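Protokoll der Besprechung über den Aufenthaltsraum
Haus Nososent, Erdgeschoss

Datum: 4. April 2020
Beginn: 10.15 Uhr
Leitung: Sumathi Raju
Protokoll: Elango Alva
Teilnahme: alle Mieter des Erdgeschosses, die Firma Cakon telefonisch

1. Protokoll der letzten Besprechung
Das Protokoll vom November wurde mit einer Änderung angenommen. Bei Punkt 3 soll es heissen "Lieferung der Tische", nicht "Lieferung der Tischplatten". Ich habe dies korrigiert und lege die neue Fassung in den Ordner.

2. Kosten
Frau Raju hat die Zahlen vorgetragen. Für die Einrichtung des Raumes wurden bis jetzt 2.520 Euro an die Firma Festell bezahlt. Es bleibt ein Rest von 800 Euro. Cakon hat gefragt, ob dieser Rest für einen Kühlschrank verwendet werden kann. Darüber wurde länger gesprochen. Die Mehrheit möchte zuerst ein Regal kaufen, weil das Geschirr und die Spiele keinen festen Platz haben. Die Entscheidung über den Kühlschrank wird verschoben.

3. Malerarbeiten
Die Firma Diekmann hat die Rechnung für den Anstrich geschickt. Auf der Rechnung steht noch der Flur, der aber nicht gestrichen wurde. Ich schreibe an Diekmann und bitte um eine neue Rechnung. Bis dahin wird nicht bezahlt.

4. Geschirr
Das Geschirr soll nach der Benutzung von jeder Person selbst gespült und zurückgestellt werden. Frau Raju wünscht, dass Schüsseln nicht über Nacht auf den Tischen bleiben. Cakon schlägt einen Wochenplan vor. Der Vorschlag wurde mit Mehrheit abgelehnt, man will es vorläufig ohne Plan versuchen.

5. Spiele
Für neue Brettspiele werden 40 Euro freigegeben. Wer ein Spiel nach Hause mitnimmt, trägt sich in die Liste neben der Tür ein. Es wurde gefragt, ob auch Kinder der Mieter mitspielen dürfen. Das ist erlaubt, wenn ein Erwachsener dabei ist. 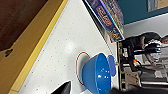
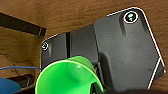
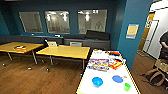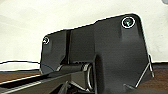 6. Regal und Stellung der Tische
Das Regal soll höchstens so tief sein, dass man an der Tür noch bequem vorbeikommt. Festell bietet zwei Modelle an, beide mit einer Lieferzeit von 31 Tagen. Die Rückwand kommt als Platz kaum in Frage, denn dort läuft die lange dunkelgraue Bank fast über die ganze Breite, und über ihr sind die drei Innenfenster. Es wurde auch darüber gesprochen, die zwei gelben Tische längs zusammenzuschieben, damit man vor der Bank besser durchgehen kann. Der weisse Tisch bleibt der Tisch für Spiele. Frau Raju misst die freie Wand aus und gibt das Mass bis Mittwoch an Festell weiter.

7. Verschiedenes
Der Boden soll nur mit dem milden Mittel gewischt werden, das im Putzschrank steht. Filzgleiter für die Tischbeine werden bestellt (Alva). Der zweite Schlüssel ist wieder da und hängt im Büro von Cakon.

Der Termin der nächsten Besprechung wird per E-Mail mitgeteilt.

Ende: 11.40 Uhr
Für das Protokoll: Elango Alva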